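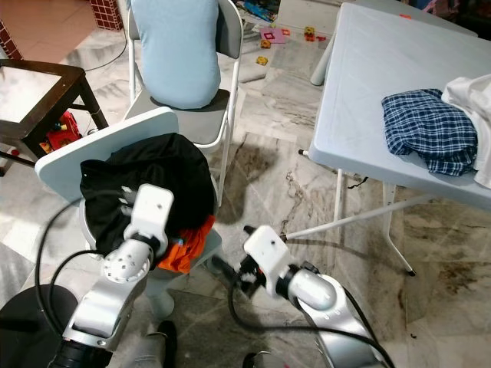

Can a robot do your laundry?

People have been promising robot housekeepers since before your grandparents were born. So when somebody tells you a robot can put away the clothes, you should ask a few nosy questions. I did.

The robot I asked about is called Ruppert. It lives in a shared workshop in Sarkbridge, where people split the rent and the tools and build whatever they like. Ruppert is mostly the work of Fergus Guthrie, who used to fix elevators. He started on it in February and told me it would be folding shirts by summer. I have heard that kind of thing before.

Why is a shirt so hard?

Think about picking up a toy block. It has the same shape every time. You could close your eyes and still know where the corners are.

Now think about a black shirt dropped on a chair. Where is the collar? Which part is the sleeve, and is it inside out? You can work it out by pulling at it a bit. A robot has to work it out too, and dark cloth in a heap looks to a camera like one big dark blob. Grab it in the wrong place and you lift the whole heap, or the chair comes along with it.

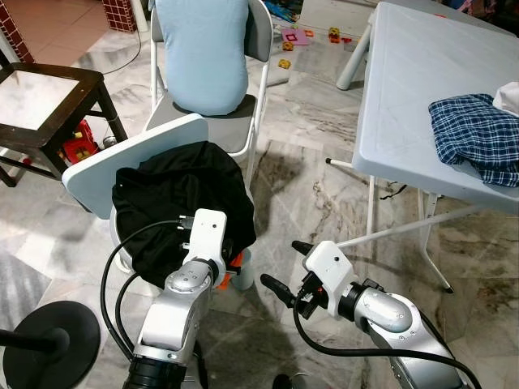 Then there is the gripper. Your hand has a thumb, four fingers and skin that can feel a single hair. A simple gripper pinches, and that's about all. Some have sensors that tell them how hard they are squeezing, but it is a long way from skin.

Does it learn by itself?

This is where grown-ups get carried away. They say "the robot learned to do it," as if it sat in its room and studied. With Ruppert, a person moves the arms through the job again and again while a computer records it. The program then looks for patterns in the recordings. Fergus saved 100 tries at lifting one shirt. He threw out 18 of them because they were messy, and he says he should have thrown out more.

Even then, move the chair a little or swap the shirt for a towel, and the program may be stuck. Fergus calls it practice. I call it a lot of work for one shirt.

So is it any good?

Sometimes. Out of 50 tests, Ruppert got the shirt off the chair in a bit more than half. Folding is another matter – I haven't seen it yet, and I have asked twice.

Next time you watch a video of a robot doing chores, try asking these:

Is the video sped up?
Is a person steering it from somewhere you can't see?
How many times did it go wrong first?
Would it work in your bedroom, with your floor the way it is right now?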